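Chapter 6
When the Gripper Lets Go: Faults in Two-Arm Work

What this chapter covers
Reading a fault log
Grip force and why it drifts
Stops, holds and releases
Writing the incident report

On 12/18/19, a two-arm table-setting cell at the Ladero training kitchen dropped a loaded plate. The left arm had picked it up by the rim and was carrying it toward the mat when the fingers opened. The plate hit the edge of the table and broke. Homa Ahmadpour, the operator on shift, was standing outside the guard and was not hurt. She pressed the stop button, and both arms halted.

The first explanation written in the log was "operator error." It was wrong, and it took Ladero until February to correct it. Most of this chapter follows the work of correcting it.

The cell had been running the same job for weeks. Two arms share one small table. They lay out plates, a mug, a fork and a knife, and they put bread on the plates. None of these items is heavy. The difficulty is that they differ so much in shape and stiffness. A grip that holds a mug by its handle will crush a roll, and a grip that is kind to a roll will let a glazed plate slide. 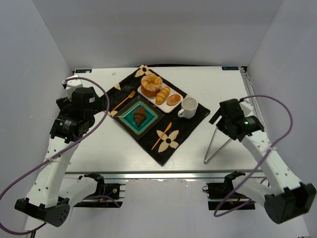

Why did the fingers open if no one told them to?

The controller told them to. A short communication loss on the left wrist lasted 84 milliseconds, and the gripper was set to go to its "safe" state after any loss longer than 10. On this cell, the safe state had been set to open.

That setting had a history. Máté Kelemen, who installed the cell, had copied it from an older Talpur machine used for packing cartons. On the Talpur, an open gripper was the right choice, as a worker might have a hand between the fingers while loading. The table-setting cell had a full guard and no hand loading. With a plate in the air, opening was the more dangerous of the two choices.

Fereshteh Rostami and Mahtab Yazdani were asked to find the source of the communication loss. They ran the pick-and-place cycle 1000 times with an unbreakable plate and recorded every dropout. Nearly all of them came at the same point in the motion, when the forearm was stretched out and the wrist was turning. The cable to the gripper was being pulled tight at its connector. It had been tied to the forearm with too little slack above the tie.

They moved the tie and ran the cycle another 750 times. There were no dropouts.

Notice that there are two faults in this story. The tight cable caused the signal loss. The copied setting turned the signal loss into a falling plate. Fixing the cable alone would have left the second fault waiting for the next loose connector – and connectors do come loose. Ladero changed the setting as well, so that the gripper now holds its last position until a person releases it from the panel.

Holding brings its own risk. If a finger or sleeve is caught, a gripper that holds will keep holding. For this reason the cell now has a manual release outside the guard, and each operator practices using it before a first shift. Section 6.3 compares hold and release for several kinds of load.

Key terms
Dropout: a short loss of signal between two parts of a machine.
Fail state: the position or action a part takes when it loses its signal or power.
Strain relief: slack or support that keeps a pull on a cable from reaching its connector.

Before you read on
Find the fail state of one gripper, valve or clamp in your own lab. Write down who chose it and what the part was holding, or expected to hold, when the choice was made. You will need your notes for the exercise at the end of Section 6.2.

6.1 Reading a Fault Log

A fault log lists events in the order the controller received them. This may differ from the order in which they happened. In the Ladero log, the line "gripper open" came before the line "signal lost, left wrist," and the first reader took that to mean that someone had sent an open command.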